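Chapter 6
Packaging and Shelf Life

Learning goals

After you finish this chapter you should be able to:
Name the main causes of food spoilage in storage
Describe how a package slows each of them
Tell a barrier property from a strength property
Read a storage test table and decide on a date mark
Explain why the same food may need different packages in different markets

Key terms: barrier, date mark, headspace, light transmission, moisture gain, oxidation, primary package, secondary package, shelf life

6.1 A Problem at the Warehouse

In November, the Wuyts company shipped two lots of sunflower oil from its plant to a grocery chain in Wakport. Both lots were pressed from the same seed and filled on the same line. Lot one went to a store that kept its stock in a back room until it was needed. Lot two went to a store with a large front window, and the bottles were stacked beside it. When samples from both stores were tested 12 weeks later, the oil from the back room met the company standard. The oil from the window display did not. Tasters marked it as stale, and the lab found a high peroxide value, a common sign that a fat has begun to react with oxygen.

Korkor Dramani, the quality manager, first looked at the filling records. The caps had been tightened to the right torque, and the headspace was within limits. She then compared the two storage areas. Temperatures were close. The light levels were very different. Wuyts had changed from a tinted bottle to a clear one earlier that year so that shoppers could see the color of the oil.

This case shows the main idea of the chapter. A package is part of the way a food is preserved. When the package changes, the shelf life may change with it, even if the food stays the same.

6.2 What a Package Has to Do

The primary package is the one that touches the food. A bottle, a pouch, and a can are all primary packages. The secondary package holds one or more primary packages together, as a carton holds tea bags. Cases and wrapped pallets make up a third level, which is covered in Chapter 9.

A primary package has to contain the food without leaking and without passing unwanted substances into it. It has to survive filling, stacking, and transport. It usually carries the label as well. The work that matters most in this chapter is protection from the surroundings, and especially from oxygen, water vapor, and light.

No single material is best at all of these. Glass keeps out oxygen and water vapor very well, but it is heavy and it breaks. Metal blocks light completely. Plastics are light and easy to shape, and their barrier properties cover a wide range. A plastic that holds water vapor back may let oxygen through at a rate that is too high for oil or nuts.

Color has to be considered too. A colored plastic can be translucent, letting some light through while scattering it. How much light passes depends on the pigment, the amount of pigment, and the thickness of the wall.

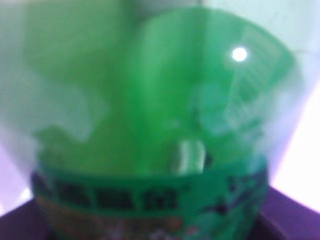
Figure 6.1 Close view of a green translucent plastic container. The color is lighter where light passes through thinner sections.

Light transmission is measured with a flat piece cut from the package wall. The result is given as a percentage at each wavelength. Ultraviolet and blue light carry more energy than red light and tend to do more damage to fats, some vitamins, and many natural colors. Two materials that look equally dark to the eye can give very different results in this test.

6.3 Moisture Gain and Loss

Dry foods take up water from humid air, and moist foods lose it to dry air. Crackers go soft and bread goes hard for these two opposite reasons. The rate depends on the film, the surface area of the package, the temperature, and the difference in humidity between the inside and the outside.

The Prallari cracker study, used in the exercises at the end of this chapter, followed one product in 4 films. Packages were stored in a warm, humid cabinet and weighed every 21 days. The weight gain was used to calculate the moisture content. Notice as you work through the table that the thickest film did not give the best result. Its seals were uneven, and water vapor entered at the ends of the pack.

Check your understanding

Look at three food packages in your kitchen. For each one, write down the primary package material and the cause of spoilage you think it was mainly chosen to prevent. Keep your notes. You will need them for Section 6.4, where we set up a simple storage test.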